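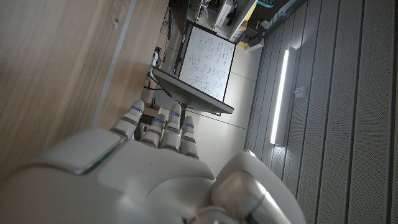 Questions We Get About the Clilow Short Film Weekend

We've pulled together the things people write to us about most often. If yours isn't covered, please do send us a note through the contact form, and somebody will get back to you (it can take us a few days in April, when everything happens at once!).

Do I need to have made a film before?

No, and please don't let that stop you. Plenty of the films we've shown over the years were first tries, shot in kitchens and parking lots with whatever the filmmaker had on hand. We ask for a finished film with sound we can hear and a story we can follow, and past that we're pretty easygoing.

How long can my film be?

Anything up to 939 seconds, credits included. Yes, that's an odd number. It's the length of the very first film ever shown at Clilow, and we've grown fond of it. If you run a few seconds over, trim your credits before you trim your ending.

Can I send in more than one?

You can send two. We'll only ever screen one of them, so if you have a favorite, tell us on the form and we'll watch that one first.

What kinds of films do you take?

Comedies, dramas, ghost stories, documentaries about your aunt's bakery, cartoons, musicals if you're brave. The only things we turn away are commercials and music videos, and now and then we've bent on the music videos.

Who picks the films?

A panel of six people, and they change every year. Some of them work in film and some just love going to the movies. Each entry gets watched all the way through by at least three of them before a decision is made, so your slow opening will be forgiven if the rest of it pays off.

What is the Golberg Prize?

It goes to a first-time director whose film the audience liked best. You vote on a paper ballot on your way out, so bring a pen if you think of it, as ours wander off. The winner gets a free weekend of editing time at Dranuveo, the post house down the street from the theater, and a small trophy that is heavier than it looks.

Where are the screenings?

All of them are at the Çetinkaya Theater. Doors open half an hour before each program. The parking lot behind the building fills up fast, but the street out front is free after dinner time, and it's a nice walk from the bus stop if the weather is kind.

Can I come if I don't have a film in the program?

Of course! Most of our audience doesn't. Come for one program or stay for the whole weekend, and do hang around in the lobby afterward, where the filmmakers are usually very happy to be asked questions.

Page last updated 3/18/23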